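A Wardrobe Helper on Trial

Fostell, the clothes-handling package from Manurung, is offered to small offices for $900 per month. In October 2026 I spent 2 days with it.

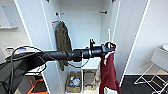 The gripper holds a dark red garment at the open wardrobe.

The arm works slowly, and this I do not mind. More important for me is the grip, because a jacket has no fixed shape. The Model 300 gripper, included in the price, takes thick cloth well. With thin shirts I had less luck. 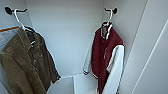
Two jackets on white hangers, each on its own wall hook.

Juwita Tambunan, my contact at Manurung, advises wall hooks with space between them. A full rail is still too difficult for the software, she told me. The setup guide has 51 pages and could be shorter. 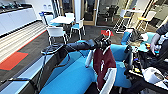
The arm over the blue seating, with the round table behind.

Chairs and sofas need their own setup, which is sold separately. Dulton, the rival package, includes this but costs more. Manurung plans a software update in January, and I would wait for it before signing.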